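Home Help Exchange > Storage and Tidying > Small boxes and bins

What do you keep in a small hinged-lid plastic box?

Tegan Partington
Posted in February, 17 replies hidden by your filter

Hi all! I've been working through the craft corner since New Year and I have finally reached the good part, where the old stuff is gone and I get to decide where everything lives. I picked up a few plastic boxes with hinged lids at the Mundham swap day, the kind with a little latch on the front, and I love them already. My trouble is that I keep filling one, changing my mind and tipping it all out again.

I have sewing notions (thread, bobbins, seam rippers, far too many buttons), a pile of greeting cards with envelopes, and a tangle of ribbon. Would you do one kind of thing per box or mix them by project? And do you put anything in the bottom? The plastic is smooth and my spools slide from one end to the other every time I carry a box to the kitchen table.

Also, is there a label that peels off cleanly? I'd like to be able to change my mind again in June.

Elsie Mahuika
Marked helpful by 30 members

Oh, I love this stage! An empty box and a clear table, and you can do anything you like with it.

I'd go by project for anything you carry around and by kind for anything that stays on the shelf. My mending box goes wherever I go, so it has a bit of everything: two needles in a felt scrap, black and white thread, small scissors, a tape measure, a few shirt buttons. The ribbon never leaves the shelf, so it's all together in one box, wound on pieces of cereal-box card with a notch cut in each end. Winding it took me a whole evening and I enjoyed every minute — put the radio on and you'll be done before you know it.

Before you put anything in, open the lid all the way and stand the box where you'll really be using it. A lid that tips right back needs as much table behind the box as the box itself takes up, and on a narrow shelf that's a nuisance. Mine open out on the table and then go back on the shelf closed.

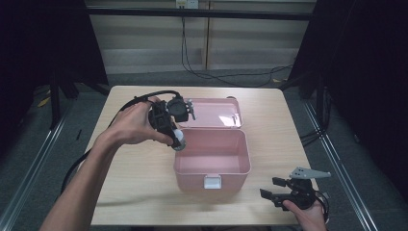 Can I stack hinged-lid boxes on top of each other once they're full?

Two high is fine if the lids are flat and you put the heavier box underneath. Go higher than that and you'll be unstacking the lot every time you want the bottom one, and a thin lid can start to bow with weight sitting on it for months. Buttons are heavier than you'd think, so keep that box at the bottom. Cards and ribbon can go on top.

For the sliding spools, cut a piece of non-slip drawer liner to fit the bottom. Trace the base on the paper side, cut just inside your line, and press it down into the corners. I've used the Rivura one and the cheap one from the hardware store and I couldn't tell you the difference. Felt works too and looks lovely, but it collects thread ends and you'll be picking at it forever.

Small open trays inside the box are great for bobbins. I use the lids from yogurt tubs! Lift one out, put it by the machine, drop it back in when you're finished.

Labels: painter's tape and a marker. It comes off clean even after a year, and you can get it in nice colors now. Stick it on the front, to one side of the latch, so you aren't peeling up a corner every time you open the box. If you want something smarter, tie a luggage tag through the handle of any box that has one.

One more thing, wash them before you fill them. Warm water, a drop of dish soap, a soft cloth, then leave the lid open overnight. Swap-day boxes often smell of whatever was in them last (mine was birthday candles, which I didn't mind a bit).

pryor_lane
Marked helpful by 2 members

I just throw it all in and shake the box till I find what I want. Works for me. The Bridex ones have dividers if you want dividers.

Tegan Partington

Elsie, thank you so much, this is perfect! I cut the liner this afternoon and the spools are staying put. I sorted the buttons too and there are 352 of them, so they've got a box to themselves, on the bottom as instructed. The ribbon is next. I've been saving cereal boxes all week and my son wants to do the notches.

I'm going to mix the mending things like you do and leave the cards on their own. Will report back on the painter's tape — I found a roll of green in the garage and it looks so cheerful.

Elsie Mahuika

Green is a great choice! Let us see the ribbon when it's wound.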